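Filton bins, four months in

February 15, 2023

The gray metal bins have held up better than the plastic totes they replaced. I bought 4 from Filton and keep two on the light wood table, one behind the other, so the long sides run parallel. Small parts go in loose. Yellow pieces drift into a cluster and stay there, and I have stopped sorting them by shape.

The floor of the front bin is scratched and scuffed, worst toward the left center. The marks are shallow and catch no dust. I will check it again at 2,000 cycles before ordering liners.
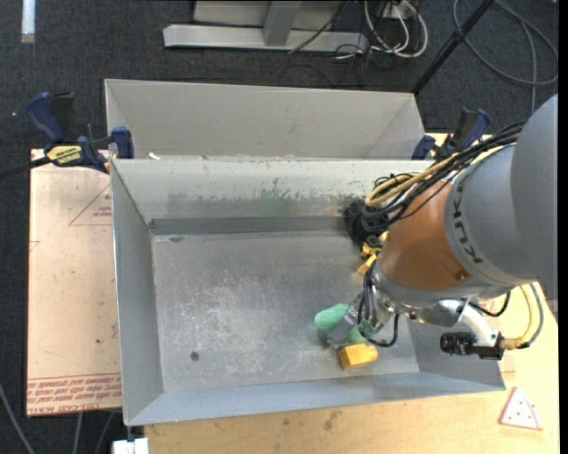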